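Werex hand-held gripper, two months on

I've been using the Werex to record demonstrations for our cloth-handling policy, and I love it. You pick it up, do the job by hand, and the learning code gets a wrist's-eye view of every fold. We gathered 144 demos in 6 sessions, most of them around the office, and the policy trained on them beat our old joystick set on 3 tasks. I didn't expect that!

Grumbles? The wide lens takes getting used to, and my thumb aches by teatime.

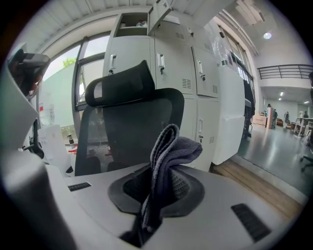 2 min read

Microfibre is my favourite test, all soft rumples and no fixed shape. Lockers, chairs and daylight from the window all get into the view too, and I've stopped tidying up first. More variety, please. I'd buy a second one tomorrow.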